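### 3.2 Coding of plea and sentencing records

The second data set consists of docket entries from the district courts in Stondport and Cabrera. We requested all felony cases closed by guilty plea in which at least one count had been reduced or dropped between charging and disposition. The two clerks' offices returned 3105 case files. After removing duplicates, sealed matters, and files with no sentencing order, 2249 remained for analysis.

Each file was coded for the most serious original charge, the most serious charge of conviction, the type of defense counsel, pretrial custody status, and the number of days from arraignment to plea. Custody status was taken from the last bail order entered before the plea hearing. Where a defendant had been released and later returned to custody, the file was coded as detained. Stondport records the hour of each hearing and Cabrera does not, so time of day was left out of the pooled models.

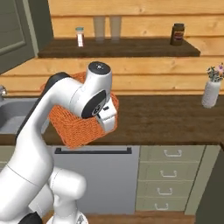

Charge severity was scored on the Drosik scale, which assigns each statutory offense a value from 1 to 97 based on the maximum term and any mandatory minimum. The charge reduction score is the difference between the value at arraignment and the value at conviction. A score of zero means that the top count was unchanged, even if lesser counts were dismissed. Attempt and conspiracy counts were scored one step below the completed offense, following the practice in the Itik sentencing study.

Two coders worked from the same written protocol. A shared sample of 45 files was coded by both before the main coding began, and disagreements were settled by reference to the plea colloquy transcript. Most of them concerned amended complaints filed on the same day as the plea, where the docket lists both versions without stating which was in force. The protocol was changed to use the version named in the judgment.

Missing transcripts were more common in Cabrera, where older recordings are kept on site and transcribed only on request. Files without a transcript were kept if the judgment and the charging document were both complete. Models were run with and without these files, and the sign of the custody coefficient was the same in both.

**Figure 2.** 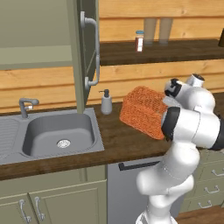 ### 3.3 Model specification

The charge reduction score was modeled by ordinary least squares with court fixed effects and standard errors clustered by judge. Counsel type entered as a set of indicators, with appointed private counsel as the reference group. Days to plea were log transformed. An interaction between custody status and days to plea was added in the second model.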